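Town's 'flushable' wipe pledge leaves plenty of questions in the pipe

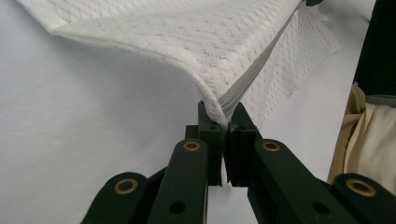
A white cloth with an embossed pattern of dashes and dots. Wipes and heavy paper towels can be hard to tell apart at home.

DIRKDEN — The town says it has found a way to stop wipes from clogging its sewers, and it would like residents to pay for it. Whether the plan will do what the leaflet promises is harder to say.

Under a proposal presented in June, Dirkden would add $4 to each household's quarterly sewer bill. The money would cover a pilot run by Varia, a private company that has cleaned the town's pump stations under contract for eight years. Varia would mail out a guide to "sewer-friendly" products, put new screens on the two pump stations that jam most often and send each street a report card on how it is doing.

The company says the plan could cut blockages by 69 percent in its first year.

That figure appears on the front of the leaflet, in large type. It appears again on the back. What it is based on does not appear anywhere, and when members of the public asked at the June meeting, the answer took some time to arrive.

"It's a projection from our work in comparable systems," said Rhodri Gethin, Varia's regional manager. Asked which systems, he said they were covered by client agreements. Asked whether they were the same size as Dirkden's, he said they were "in the same family."

Shuzhen Lu, a retired water chemist who lives on the east side of town, asked whether the 69 percent meant fewer blockages or fewer call-outs. Gethin said the two were closely related.

"They are related, but I can get you fewer call-outs tomorrow," Lu said afterward. "I'll stop answering the phone."

There is no dispute that the town has a problem. Crews logged 1,897 call-outs to clogged lines and pumps in the last budget year, according to the public works department. The department blames wipes for most of them. It does not keep a separate count by cause, however, and the form that crews fill out has one box for "wipes/rags/grease/other."

Fasil Chala, who supervises the night crew, said he had no doubt about what he pulls out of the pumps. It comes up in ropes, he said, braided together by the impeller and stuck solid with cooking fat. By then it is hard to tell what any of it used to be. Baby wipes, floor wipes and makeup wipes all look the same to him, and so do the thick paper towels that people use in place of them.

"I couldn't swear to you it says flushable on the packet," Chala said. "I never see the packet."

That matters more than it may seem. The leaflet tells residents to switch to wipes that carry a "sewer-friendly" mark, and the mark is Varia's own. The company says a product earns it by breaking apart in a tank of moving water. It has not said how long a wipe gets to do that, or how fast the water moves. So far one brand has qualified: Skedance, a line of bathroom wipes sold mostly online.

Gethin said Varia has no ownership stake in Skedance. He later said in an email that Skedance had paid a fee to have its products tested, and that any maker was welcome to do the same. He declined to give the amount.

Critics of the plan say the town could give much simpler advice and skip the mark altogether. Many sewer operators tell customers to flush only toilet paper and human waste, whatever the packaging says. Dirkden's own website said as much until this spring. The page now links to the Varia leaflet.

A town spokeswoman, Shiela Tagle, said the old page was taken down as part of a wider redesign and that the change had nothing to do with the pilot. She said the town's position was that "the safest thing to flush is toilet paper," and that the leaflet was meant for people who were going to flush wipes anyway.

The leaflet does not say that. Its headline is "Flush Smarter."

The wipes themselves have long been a source of argument. Some are made mainly from wood pulp and are meant to weaken once they are soaked. Others contain plastic fibers such as polyester, which keep them strong enough to scrub a stove. A shopper often has little to go on except the label, and the wording on labels has not always been a great help. A wipe that goes down the toilet without trouble may still be in one piece when it gets to the pump, which could be a mile away.

Older houses add to the trouble. Much of the east side is served by clay pipe, and tree roots work their way into the joints. Even a wipe that would fall apart in time can catch on a root before it gets the chance. Lu said she would sooner see the $4 spent on lining those pipes.

The public works department said pipe lining is in the long-term plan. It did not have a start date.

The street report cards drew the most heat at the meeting. Varia would place sensors in manholes to watch for rising water levels, then send each household a letter scoring its street as green, yellow or red. Several people wanted to know what would happen to a red street. Tagle said nothing would happen and that the letters were "purely for awareness."

Songül Baysal, who owns a laundromat with three apartments above it, said she expected to be blamed for everybody's habits on a block with two restaurants and a day care. She also pointed out that a clog often backs up on one street after being sent down from another.

"The street where it stops isn't always the street it came from," she said. "Are they going to score the hill green and score me red?"

Gethin said the software could account for slope. He did not say whether the version offered to Dirkden does.

Then there is the matter of how anyone would know if the pilot had worked. The contract as drafted runs for two years, with a review after the first. The review would be written by Varia. It would compare call-outs before and after the start date, but the screens at the two worst pump stations would go in at the same time as the leaflets and report cards. If call-outs fall, there will be no way to tell which part did it. New screens alone could account for much of a drop.

Weidemann, an engineering firm the town hired to look over the proposal, raised the same point in a short memo released with the meeting papers. It suggested putting in the screens first, waiting six months and then starting the mailings on half the streets. It also suggested that crews start writing down what they find. The memo called the 69 percent figure "unsupported by the materials provided."

Tagle said the town was "looking carefully" at the memo. The staggered start was not included in the draft that went out for comment. A staff note says it would delay the benefits to residents.

Chala said he would be glad of the screens whatever else is decided. Clearing a pump by hand can take two workers most of a shift, and a backup into a basement is miserable for the family living there. He was less sure about the letters.

"People don't read the bill," he said. "I don't know why they'd read that."

If the proposal is approved, the charge would show up on bills from the following quarter. It would stay in place for the full two years of the contract, whatever the first-year review finds. The draft has no refund clause and sets no target that Varia would have to meet in order to be paid.

Asked whether the company would agree to tie part of its fee to the 69 percent, Gethin said Varia was always open to a conversation about outcomes.

Written comments can be sent to the town clerk's office until 5 p.m. on the last working day of the month. The draft contract and the Weidemann memo are available at the counter. The Varia test method is not among the papers, and the town said it had not asked for a copy.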